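The Lake That Keeps Leaving

Every spring a body of water turns up on the Ukar flats, and every fall it goes away again without leaving a forwarding address. The map in my glove compartment shows it in solid blue, with a firm outline, as if it had signed a lease. I arrived in September and parked beside what the map assured me was the deep end.

It was a field of cracked mud with a sheep in it. 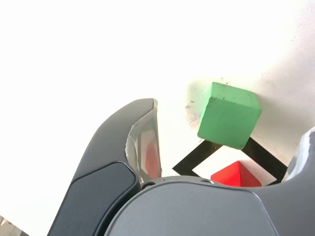
3 min read

Lakes like Ukar are called playas, or dry lakes, or in the town of Ferkent simply "the water," as in "the water's out." They form in basins that have no way to the sea. Rain and snowmelt run down off the hills, collect in the lowest spot, and stay there until the sun has taken the lot. Whatever was dissolved in the water gets left behind. Do that every year for a few thousand years and you have a white crust that crunches underfoot like stale toast and ruins a pair of boots by lunchtime.

The basin itself is the work of a fault. On the eastern side the ground went up and became the Irneo Hills. On the western side it went down and became a place to put a lake. None of this happened quickly, and some of it is still happening, which Ferkent takes calmly. The hotel has a crack running from the lobby to the second floor, and the front desk speaks of it with some pride.

I had been told to walk the old shorelines, so I did. They run along the foot of the hills like the rings in a bathtub, one above another, each marking a level where the water once stood long enough for waves to cut a notch. The highest is 136 feet above the flat. Stand on it and you are on a beach, with proper rounded beach pebbles, looking out over 19 miles of nothing you could swim in. Back then the climate was cooler and cloudier, and the lake had the whole valley to itself.

The trail up is 3 miles and is described in the Ferkent leaflet as "gentle." I would like to meet the goat who wrote it.

What surprised me was the mud. Up close it isn't one thing at all. Near the edge it's sandy, because running water drops its heaviest load first, as soon as it slows down. Farther out it turns to silt, and in the middle it's clay so fine you can't feel a grain between your fingers. When the clay dries it shrinks and splits into plates, most of them with five or six sides, and the corners curl up like old sandwiches. After a rain the plates go soft and close up again, and the sheep find somewhere else to be.

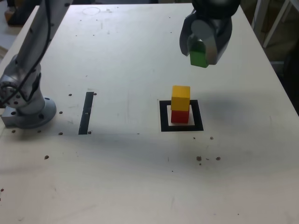

A green cube, held above the tabletop.

There is life in it too, of a patient kind. The eggs of fairy shrimp lie in the dried mud waiting for water, and they can wait for years. When the lake comes back they hatch, grow up, breed and die before it leaves again. The birds seem to know the timetable better than the leaflet does.

I stayed at the Khương guesthouse, at the north end of town, where the rooms face the flats and are sold all year as "lake view." In the morning there was mist lying in the basin, dead level, right out to the far side. For 24 minutes, by the clock over the breakfast table, Ukar had its lake back. I drank two cups of coffee looking at it. Then the sun got over the Irneo Hills, and the sheep came out of the mist one at a time, already eating.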